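Ticket: Pandley-Handgreifer meldet »geschlossen«, obwohl die Finger offen sind
Projekt: Urkaldale, Wäschestation
Priorität: hoch (Wiedergabe am Arm bis auf Weiteres gesperrt)
Bearbeitet mit: Weltville Support, Gerardo Marquez

Hallo zusammen, ich mache das jetzt doch als Ticket auf und schreibe fortlaufend rein, sonst suchen wir in zwei Monaten wieder im Chat herum. Kurzfassung: Der Öffnungswert vom Handgreifer bleibt beim Falten irgendwann unten hängen. Man macht die Finger auf, der Stoff fällt raus, und in der Aufzeichnung steht weiter, dass gegriffen wird. Beim Aufzeichnen merkt man davon gar nichts! Aufgefallen ist es erst bei der Wiedergabe, und zwar ziemlich unschön, dazu gleich mehr.
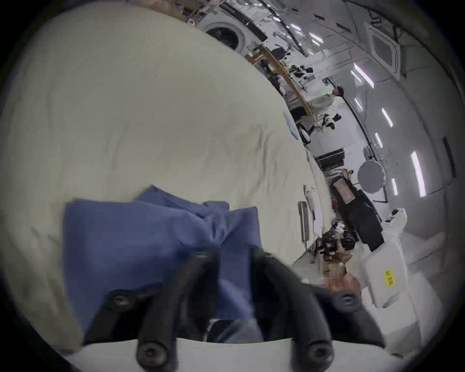 Erstellt von Mireille Nseir am 6. November, Kategorie: Hardware / Sensorik

Also von vorn. Wir hatten die Wäscheaufgabe laufen, immer das gleiche Spiel: Teil auf dem Laken greifen, glattziehen, umschlagen, ablegen, loslassen. Mit den Lappen und den kleinen Sachen lief das den ganzen Vormittag brav durch. Nach der Mittagspause habe ich dann eine der neuen Aufzeichnungen am Arm abspielen lassen, einfach um mal zu gucken, ob die Wege passen. Der Arm greift den Lappen, zieht ihn schön herüber, legt ihn ab – und lässt nicht los. Fährt mit dem Stoff zwischen den Fingern zurück in die Ausgangslage, nimmt den Lappen mit und dann gleich noch eine Ecke vom Laken, die sich mit verklemmt hatte. Da habe ich den Not-Halt gedrückt. Passiert ist niemandem etwas, es war auch keiner im Arbeitsbereich, aber ich möchte nicht wissen, wie das mit einem Wäscheständer am anderen Ende ausgeht.

Erster Verdacht war natürlich der Arm. War er nicht. Tuulikki Salminen hat das Kommandoprotokoll danebengelegt und der Arm hat brav getan, was in der Datei stand: zu bleiben. In der Datei stand also Quatsch.

Was ich danach probiert habe, in der Reihenfolge, wie ich es probiert habe (nicht unbedingt in der Reihenfolge, die klug gewesen wäre):

Greifer aus und wieder an. Wert ist danach in Ordnung, Finger auf gibt »auf«, Finger zu gibt »zu«. Ich war schon fast fertig mit dem Tag. Nach ein paar Griffen wieder derselbe Mist.

Nazari neu gestartet, also die Aufzeichnungssoftware. Kein Unterschied. Alte Version 2 nochmal installiert, die im April ohne Murren lief. Auch kein Unterschied, außer dass ich jetzt wieder weiß, wie hässlich die alte Oberfläche war.

Kabel getauscht. Anderes Kabel, anderer Anschluss, anderer Rechner. Nichts.

Schnur und Rückstellung angeschaut, ob irgendwas hakt. Die Finger laufen sauber, auch ganz langsam von Hand bewegt. Kein Kratzen, kein Hängenbleiben. Ich hatte kurz die Hoffnung, dass Fusseln drin sind (bei dem vielen Baumwollzeug wäre das ja kein Wunder) und habe mit Druckluft durchgepustet. Es kam auch etwas raus, geändert hat es nichts.

Am Ende des Tages hatte ich 17 Aufzeichnungen, bei denen der Wert irgendwo stehen bleibt. Die habe ich alle in den Ordner »nicht verwenden« geschoben. Bitte wirklich nicht verwenden, auch nicht »nur die erste Hälfte«, Anneli, ich habe dich im Blick!

Nachtrag am nächsten Morgen. Anneli Lehtinen hatte die gute Idee, stur ein Teil nach dem anderen durchzugehen und jedes Mal vorher den Nullpunkt neu zu setzen. Sie hat den Greifer geführt, ich saß am Rechner und habe den Wert mitlaufen lassen. Angefangen haben wir mit dem Leichten: Tuch, Schwamm, das Laken selbst an einer Falte gezupft. Alles sauber. Die Kurve geht runter, die Kurve geht hoch, wie aus dem Handbuch.
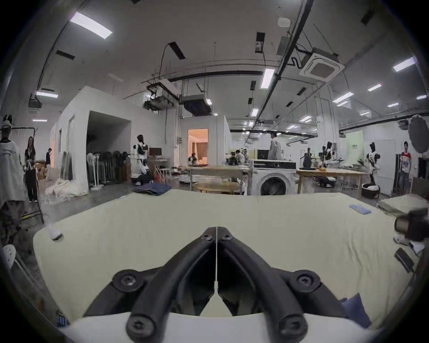
Dann kamen die Jeans dran, und da wurde es interessant. Gleich beim ersten Griff in den doppelten Hosenbund kam die Kurve beim Öffnen nicht mehr ganz nach oben. Beim nächsten fehlte noch ein Stück mehr. Anneli hat dann absichtlich kräftig zugedrückt, mit richtig viel dickem Stoff zwischen den Fingern, und nach sechs Griffen lag der Wert bei voll geöffneten Fingern unter der Schwelle, ab der Nazari »zu« schreibt. Sechs! Wir haben es mit einem frischen Nullpunkt wiederholt und sind wieder an derselben Stelle gelandet.

Damit war mir klar, dass da etwas wandert. Kein Aussetzer, kein Wackelkontakt, die Kurve war die ganze Zeit schön glatt, sie saß nur jedes Mal ein bisschen tiefer. Und das erklärt auch, warum es vormittags nie auftrat: Da haben wir nur dünnes Zeug gefaltet. Die Jeans lagen schon die ganze Woche herum, die wollte bloß keiner machen, weil die so störrisch sind.

Ich habe das so an Weltville geschrieben und die Kurven angehängt. Antwort von Gerardo Marquez kam noch vor dem Mittagessen (danke, das war schnell), ich kopiere sie rein:

»Hallo Mireille, das sieht nach dem Klemmring am Winkelgeber aus. Der sitzt innen auf der Fingerachse und wird nur durch eine kleine Madenschraube gehalten. Wenn die Last beim Zudrücken hoch ist, verdreht sich die Achse im Ring ein wenig, und beim Öffnen geht sie nicht an dieselbe Stelle zurück. Bitte einmal aufmachen und nachsehen, ob auf der Achse eine blanke Spur ist. Bitte nicht einfach die großen Schrauben an den Fingern fester ziehen, die haben damit nichts zu tun. Wie viele Schließvorgänge hat das Gerät?«

Zu den großen Schrauben: ähm, ja. Die hatte ich am Vorabend schon nachgezogen. Eino Mustonen hat sie heute mit mir zusammen wieder auf das richtige Moment gebracht, die Finger gehen jetzt auch spürbar leichter. Bitte nicht nachmachen.

Der Zähler in Nazari sagt 4.000 Schließvorgänge, glatt, was mir verdächtig vorkommt. Entweder ist das ein hübscher Zufall oder der Zähler bleibt dort stehen. Frage an Gerardo: Ist das ein Anschlag? Falls ja, dann wissen wir eben nicht, wie viel das Gerät auf dem Buckel hat, und es ist vermutlich deutlich mehr.

Aufgeschraubt haben wir es dann am Nachmittag. Die blanke Spur ist da, man braucht nicht mal eine Lupe. Die Madenschraube ließ sich mit zwei Fingern am Schlüssel bewegen, kein Rest von Schraubensicherung dran. Eino hat die Achse entfettet, den Ring ein kleines Stück versetzt, damit die Schraube nicht wieder in die alte Riefe rutscht, Schraubensicherung mittelfest drauf und angezogen. Über Nacht liegen lassen. Ich wollte gleich weitermachen und wurde überstimmt.

Weiter am Tag danach. Nullpunkt neu gesetzt und zuerst wieder mit den Jeansteilen angefangen, diesmal freiwillig. Kräftige Griffe, dicke Nähte, Bund, Knopfleiste, alles, was vorher gereicht hatte. Wert kommt jedes Mal zurück nach oben. Danach mit dem blauen Oberteil einen ganzen Faltvorgang aufgenommen, Ärmel einschlagen, glattziehen, Kragen zurechtzupfen. Der Kragen bauscht sich immer auf, den muss man am Schluss nochmal anfassen, aber das ist ein Faltproblem und gehört nicht in dieses Ticket.

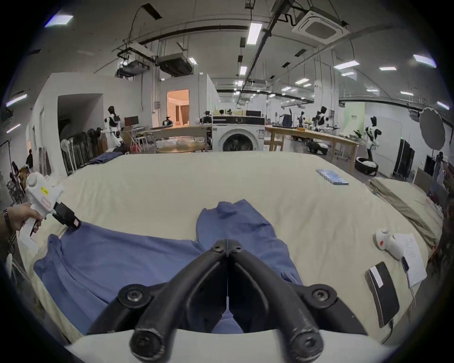

Mireille Nseir

Bei der Kontrolle der neuen Aufnahmen habe ich eine Sache anders gemacht als früher, und die würde ich gern so beibehalten: Am Anfang und am Ende jeder Aufnahme die Finger einmal ganz auf, einmal ganz zu, einmal ganz auf. Dauert keinen Atemzug und man sieht in der Kurve sofort, ob der Nullpunkt unterwegs gewandert ist. Tuulikki baut eine kleine Prüfung, die genau diese beiden Stellen vergleicht und die Datei rot markiert, wenn sie auseinanderliegen. Bis das läuft, bitte von Hand draufschauen.

Zum Arm, weil das mehrfach gefragt wurde: Die Wiedergabe bleibt gesperrt, bis die Prüfung drin ist. Auch für »nur mal kurz«. Ich hätte außerdem gern, dass der Arm beim Zurückfahren die Zugkraft überwacht und stehen bleibt, wenn er noch etwas festhält. Mit dem Lappen war es harmlos, das Laken hat sich halt verschoben. Wenn es sich aber irgendwo verhakt, zieht der Arm im Moment einfach weiter, und den Not-Halt muss ja auch erst mal jemand drücken. Dafür mache ich ein eigenes Ticket auf und verlinke es.

Was noch offen ist:

Das zweite Gerät. Bei dem ist der Fehler bisher nicht aufgetreten, aber der Ring dürfte genauso befestigt sein. Eino will es aufmachen, sobald wir es einen halben Tag entbehren können. Wer es bis dahin benutzt, setzt bitte vor jedem neuen Stapel den Nullpunkt neu und lässt die Finger von den Jeans.

Der Zähler, siehe oben. Gerardo fragt intern nach.

Die alten Aufnahmen aus der Zeit vor dem Ticket. Ich habe stichprobenartig reingeschaut und nichts gefunden, aber Stichprobe heißt Stichprobe. Sobald die Prüfung von Tuulikki steht, lassen wir sie einmal über den ganzen Bestand laufen, allerdings ohne die Auf-zu-auf-Geste, die gab es da ja noch nicht. Vielleicht reicht es, nach der größten Öffnung am Anfang und am Ende zu suchen. Ideen dazu gern hier drunter.

Und Weltville überlegt, ob die Schraubensicherung ab Werk fehlte oder sich mit der Zeit gelöst hat. Gerardo hätte dafür gern die alte Madenschraube. Die liegt in der kleinen Tüte an meinem Monitor, bitte nicht wegwerfen!

Status auf »beobachten« gesetzt. Ich schließe das erst, wenn das zweite Gerät offen war.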